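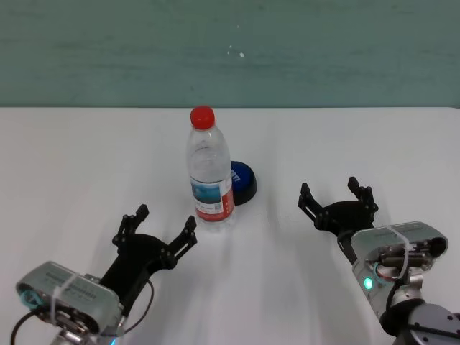 Gridcombe Test Kitchen Releases Free Sandwich and Small Plates Collection for Home Parties

GRIDCOMBE, June. The Gridcombe Test Kitchen has released a free collection of 43 recipes for people who cook for groups at home. The collection, called Grostholm Table, covers hot sandwiches, dips, slaws, pickles and sheet-pan desserts. It is available now on the Gridcombe website and as a printed booklet.

The recipes are written for 12 servings each, with amounts for six given alongside. Every recipe can be made with a home oven, one large skillet and two sheet pans. None calls for a stand mixer or a deep fryer.

"Most party recipes I tried at home were written for four people, and I was doing the math on the back of an envelope while the onions burned," said Chunhua Zeng, who led the project and wrote most of the recipes. "We wrote these at party size from the start. The salt is right, the pan size is right, and the oven time is for a full pan."

The kitchen collected comments from 356 home cooks while the recipes were in draft. Cooks received a recipe by email, made it in their own kitchens and returned a one-page form. The forms asked about shopping, timing, leftovers and whether the instructions matched what happened at the stove. Several recipes changed as a result. The pulled mushroom rolls now start with the mushrooms in a dry pan, and the oven time for the ham and mustard sliders was cut from 25 minutes to 18.

Recipes in the collection include:

Pressed cheddar and apple sandwiches, made on a sheet pan with a second pan on top
Ham and mustard sliders with poppy seed butter
Pulled mushroom rolls with quick cabbage slaw
White bean dip with roasted garlic and lemon
Selvanayagam tomato relish, cooked with mustard seed, curry leaves and green chili
Cold noodle salad with cucumber and sesame
Brown sugar sheet cake with coffee icing

The Selvanayagam relish comes from the family restaurant of the same name, which has served it with fried snacks and egg sandwiches since it opened. The restaurant agreed to share the recipe for the collection. The home version makes four half-pint jars and keeps in the refrigerator for two weeks. It has not been tested for canning and should not be stored at room temperature.

A make-ahead chart at the back of the booklet shows what can be done two days before, one day before and on the day of the party. Slaw dressings, relishes and the bean dip can all be made two days ahead. Sandwiches are filled the same morning and baked just before serving. The chart also lists which dishes can sit out on a table and which need to go back in the refrigerator after two hours.

Recipes containing nuts, dairy, eggs, wheat or sesame are marked at the top of the page. Nineteen of the recipes are vegetarian.

"People asked for the chart more than anything else," Zeng said. "They can cook. They want to know what to do on the night before, and in what order."

The first printing of the booklet is 1000 copies. Of these, 988 will be given out at no charge through the Gridcombe kitchen shop and by mail, with a limit of one per household. The remaining 12 will be kept for the kitchen's own use. The web version has the same recipes and can be printed one page at a time.

Zeng will teach a free evening class based on the collection at the Gridcombe kitchen on Thursday at 6:30 p.m. The class will cover the pressed sandwiches, the slaw and the relish. Seats can be reserved at the shop counter or through the website. Participants should bring an apron and a container with a lid.

A second collection, on soups and breads for cold weather, is in testing. Home cooks who would like to try draft recipes can sign up on the same page.

About the Gridcombe Test Kitchen
The Gridcombe Test Kitchen develops and publishes recipes for home cooks and runs evening classes in basic cooking, baking and preserving. The kitchen shop is open Tuesday through Saturday.

Media contact
Chunhua Zeng, Gridcombe Test Kitchen
Review copies of the booklet are available on request.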